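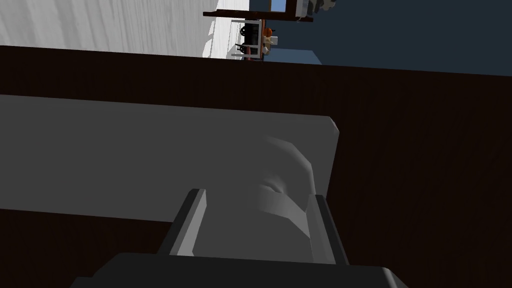 *A simulated pick, seen from the gripper. The fingers sit on either side of a pale, irregular object.*

Riet Bakker has spent the winter testing whether software trained in simulation can tidy a bench. Her answer so far is "partly."

Her group at Trimmont ran 3,467 simulated pickups between June and August. Of those, 1,309 ended with the item in the correct bin. "Rigid things with flat sides are mostly fine," she says. "Lumpy shapes are where the numbers fall over. The fingers close on a bulge, the item rolls, and the planner still thinks it has hold of it."

The view from the wrist adds its own trouble. The horizon tilts with the arm, and dark surfaces give the depth estimate little to work with. Bakker's fix was to vary the colour and grain of the benchtops between runs – a slow job, as each set of 50 had to be checked by hand.

Would she put the system in a house? "No. A person clears a kitchen bench while thinking about something else. Ours needs 20 seconds to decide where to grab."

Shop floors are closer, in her view. Parts arrive in known sizes, and a missed pick can go round again. Clumier, which makes shelving, has asked for a trial on one packing line.

Cloth is next on the list. "We haven't got a decent model of a tea towel yet," she says. "I'd budget until February for that."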